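Forums > Robot learning > Collecting demonstrations

How many demos before I retrain on a "place in box" task?

We're recording episodes where a person holds the lid of a clear-topped plastic box open and the hand puts an orange cylinder inside. I have 157 good ones. The policy reaches the box fine but lets go too early. Keep recording or train again now?

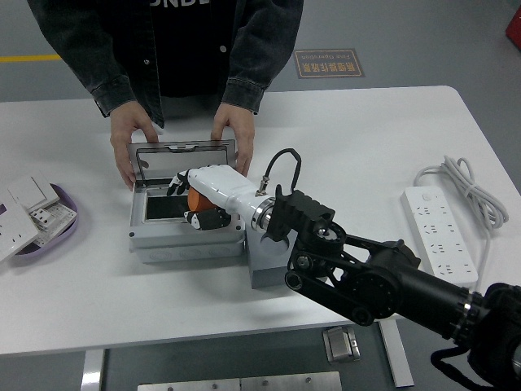 Cronin
Train now. You learn more from watching it fail than from guessing. On our task the early release went away somewhere before 800 episodes, but most of the first batch all had the same start pose, so I wouldn't read much into the number. Move the box between takes – a few inches and a small turn is enough. Change who holds the lid too, or the policy will learn one pair of sleeves.

Pondley
just get more data, we have 3,877 and it still drops things sometimes

Gallness
Check your labels first. Early release is often a timing problem. If the gripper command is logged even 2 frames ahead of the video, the model learns to open the hand before it arrives. Play back five episodes with the command drawn over the picture and look at the moment the fingers open. If that lines up, do what Cronin said. Also keep the takes where the operator missed and corrected, but tag them so you can leave them out later.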